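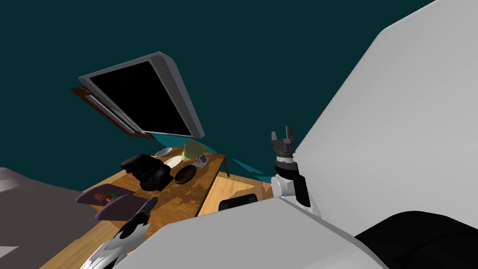 Kultier Cricket Club
Minutes of the meeting held on Friday, August 12, 2022

Present: Feng-yi Leung (chair), Elvira Ospina (minutes), team captains.

1. Minutes of the July meeting
Agreed and signed.

2. First team
Lost to Mivuvton by 30 runs. All out for 158. The captain asked for earlier arrival at away games, as two players missed the warm-up. 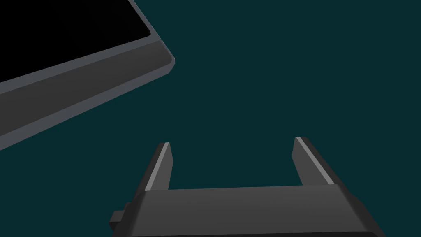

Batting practice stays on Tuesdays. The left-hand net needs a new side panel before it is used for fast bowling.

3. Nets and square
Nurkau have quoted 500 for re-seeding both ends. Elvira to ask Stetsiuk for a second price, up to the same amount.

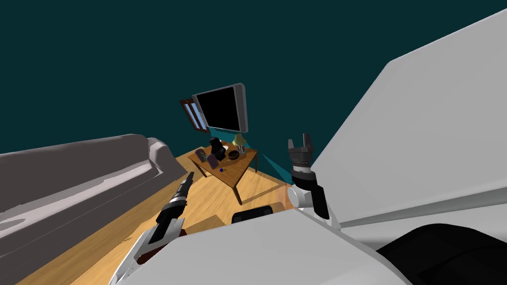

4. Scorebooks
Two books went missing after the Stetsiuk friendly and one is still not back. Scorers are to hand them in on the day. They go on the small brown table past the end of the grey sofa, next to the lamp with the yellow-green shade. Feng-yi will check them on Mondays.

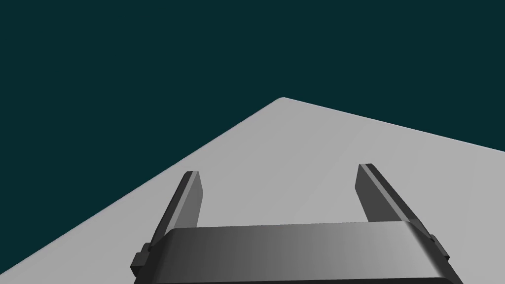
5. Junior fees
To stay at 90 for the season. Late payers to be emailed by Elvira.

6. Any other business
Umpire needed for the Nurkau match. Names to Feng-yi.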